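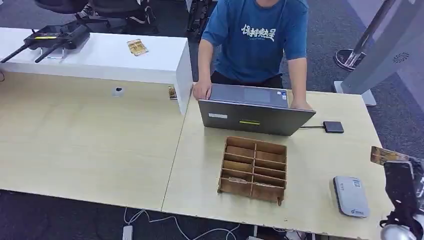

Futlow Community Language Project: second progress report to the Rinaldi Fund

Dear all,

Thank you for your patience with this one, which I had meant to send before the summer got properly under way. It covers everything from the end of our first report up to October, and I have tried to follow the headings on your form, though I'm afraid I have wandered in places. There is a lot to tell you and most of it is cheerful.

Classes

We now run English conversation classes in Futlow and in Piridach, and the Piridach group has been the great surprise of the year. When we wrote our application we thought it might take a good while to fill, as the bus service is thin and people there are used to coming into Futlow for everything. As things stand we have 18 learners on the Piridach register and a short waiting list, and they have become a very close group (they go on to the café afterwards and carry on talking, mostly in English, I am told!).

The Futlow evening class is steadier and quieter. Several of the people who joined us in the first year have moved on to college courses, which is just what we hoped would happen, but it does leave the class with a lot of beginners all at once. Our tutors have split the session into two halves, with everyone together for the first part and the newer learners working from picture cards and simple dialogues after the tea break. It seems to suit people. One learner asked if the tea break could be longer, and we have said yes.

The reading scheme

You kindly agreed to let us move some of the money set aside for printed workbooks into the Vusamine reading scheme. This is the set of short stories for adults, written in plain language, that our learners can borrow and take home. We bought 3 full sets, one of which travels between the two venues in a crate. Loans reached 620 by the end of the period, and a fair number of those were to family members of learners, which we hadn't planned for but are very happy to allow. The stories about neighbours and work are the favourites. The detective ones come back with a great many pencil notes in the margins.

Staffing

Romana Sokol joined us as lead tutor in the spring and has settled in beautifully. She has rewritten the welcome interview so that it feels more like a chat, and she has been sitting in on the other tutors' sessions and giving them notes afterwards. We still have one vacancy, for a daytime tutor, and have readvertised it with slightly different hours.

Money

The accounts are attached separately. We are a little under on travel and a little over on room hire, the hall in Piridach having put its prices up in the summer. We would like to ask whether the travel underspend could be used to cover the difference. I would be glad of a reply on this before the next invoice comes in, if that is possible.

What has been harder

Attendance dropped during the school holidays, more than it did the year before, and we were slow to respond. Parents told us they would have come if they could have brought the children along. Next year we would like to try a holiday session with a children's corner, and Romana is putting together some costings.

We also had less luck than we hoped with the local employers. Two said they would release staff for a daytime class and then went rather quiet. I shall keep trying them.

Next steps

Between now and the final report we plan to fill the tutor vacancy, open a second Piridach group if the waiting list holds up, and hold an open evening where learners can read aloud from something they have written. You would all be very welcome at that, and I will send the date round as soon as the hall confirms it.

With warm thanks again for your support,

The project coordinator, Futlow Community Language Project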